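September, equipment planning notebook, second sitting
Coffee number three, 4:30 in the afternoon

Brenda Núñez asked me to stop keeping the budget in my head and put it down where the rest of you can argue with it, so I am writing it out the long way, with all the wandering that usually goes with me and a purchase order. The short version is that we have 2325 left on the equipment line and I would like to spend it once.

What we need to decide first is the fingertip pads. We have been buying them from Olivares in packs of 16, and they're good pads, I have no complaint with the rubber. My complaint is with the shipping, which we have now paid over and over because we order one pack, feel thrifty, and then run out again. If we order enough for the whole winter in one go, Olivares will hold the price and fold the freight into it. Brenda thinks we should also try the softer compound from Jindetti, and I told her yes, one pack, to be kept in its own labeled drawer and please not mixed in with the others, as happened in the spring with the springs (sorry).

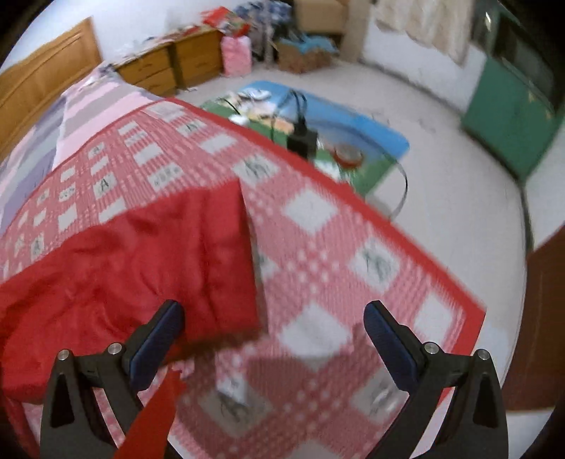
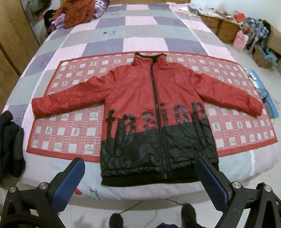
The pads are the cheap part, though, and what I really want us to talk through is whether the Plover arm gets its second gripper this year or next. I have gone back and forth on this all week. The plan has always been to do the garment work by hand first, with the hand tools, and only then put the same fingers on the arm, and a purchase list that ignores the garments is a list for some other lab. Take the jacket with "fasion" across the chest. It has slick black lettering, a creased shiny panel under that, a ribbed hem, and a zipper running the length of the front, and I would want a fingertip that copes with all of those before I pay for the motor that closes it. The red cloth on the checked blanket asks for something else again, smooth and folded over on itself, and I keep thinking about how little there is to get hold of along that straight edge. So my vote, for what it is worth, is pads and spare linkages now, second gripper in the next round.

Brenda's counterargument, which I promised to write down fairly: the Prorncombe quote for the gripper is good for 30 days, and there is no telling what the next one will look like. She is right about that. She is also right that I said the same thing about waiting last year, and then we waited, and then I complained. I did ask Prorncombe whether they would take a deposit and deliver later, and the nice man on the phone went off to ask somebody and has not yet come back. I'll try him again in the morning.

Other things for the list, in no order at all:

Pivot pins, one bag. The silver ones, same as we have.
A proper case for carrying the hand tools. I am tired of the towel.
Longer cables. Everything in this business is a foot too short — I have stopped fighting it.
A decent tape measure that lives in the kit and does not go home in my pocket.
Garment allowance. We should have a small one, even just for thrift store things, with zippers and snaps and quilting and the rest of it. Brenda wants more wool. I want more hoods.

Not on the list, although I was tempted: the Jindetti wrist camera. It is lovely and I held it for far too long at the demo, but we would need two, and a mount, and by then the line is gone and we are back to buying pads one pack at a time.

To do before we send anything: get the freight figure from Olivares in writing, call Prorncombe about the deposit, and count what is left in the pad drawer. Brenda, if you read this before I catch you, would you look at the linkage spares too? I wrote down a number last month and now I can't tell if it is a 2 or a 7.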